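Polen Tea Box Tasks: Data Card

Version of March 24, 2023
Maintainers: Saeed Abbasi, Nima Kermani

Summary

Polen is a set of 163 short demonstrations of one kitchen chore: opening a compartmented tea box, moving sachets in or out, and closing the lid. Every demonstration was made by a person working a hand-held two-finger gripper. The set was collected to check how far a policy trained on human-operated gripper data gets on a small, cluttered storage task, and where it fails.

We chose a tea box after the earlier Katen set, which used rigid blocks in trays. Policies trained on Katen did well on blocks and then did badly on nearly everything found in a real kitchen. Paper sachets bend, slide under each other and stick to dividers. A hinged lid adds a second object that must be handled before the first one can be reached.

Contents

Each episode holds a wrist-view video, gripper width, and an estimated gripper pose at every time step. Episodes are grouped by task:

open_lid: raise the lid from closed until it stays up
pick_sachet: take one sachet from a named compartment and lay it on the table
insert_sachet: place one sachet upright in a named compartment
close_lid: lower the lid without dropping it
full_sequence: all of the above in order

Fill level and sachet type vary between episodes. Compartments may hold paper sachets, foil packets or both. Box position and angle on the table were changed every 10 episodes. We did not clear away chairs or cables near the work area, and any policy should be expected to cope with them.

The lid has a glass panel in a wooden surround, which makes it a useful test for perception. With the lid up, the tabletop shows through the glass, and depth estimates taken there tend to land on the table behind. Sachets in the grid lean at different angles, and a finger placed over the front compartments can hide part of what is in them.
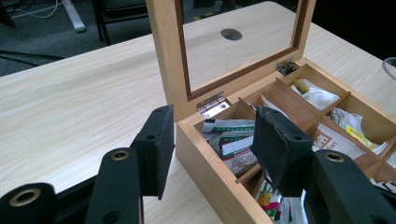 Baseline results

We trained one baseline, Ranjbar, for 3,000 steps per task and ran it on a fixed-base arm with the same finger pads. Results are given by task in results.csv. In plain terms:

Closing the lid is close to solved. The motion is long but forgiving.

Opening is less reliable. The usual failure is a fingertip that slides off the lid edge before the lid has lifted clear.

Picking works for paper sachets that stand proud of the dividers. It fails often on foil packets, and the policy regularly takes two sachets when they are pressed together.

Inserting is poor. Sachets fold against the divider, and the policy does not notice.

The full sequence was completed in 5 trials. An adult does the same work without looking for most of it. On this evidence we would not describe restocking a tea box as a chore that machines can do yet.

Known issues

Pose estimates drift in episodes where the lid fills much of the view. These are flagged in the metadata as pose_low and can be dropped at load time.

Compartment names are given relative to the box, with the hinge side as rear. Early episodes used names relative to the operator — these were relabeled by hand, and errors may remain.

There is no force sensing. Damage to sachets is recorded only as a yes/no field filled in by the operator.

License and contact

Free for research use. Send corrections to the maintainers through the Plirnurby issue tracker, with the episode name and time step. A second release with a latched lid is planned for July.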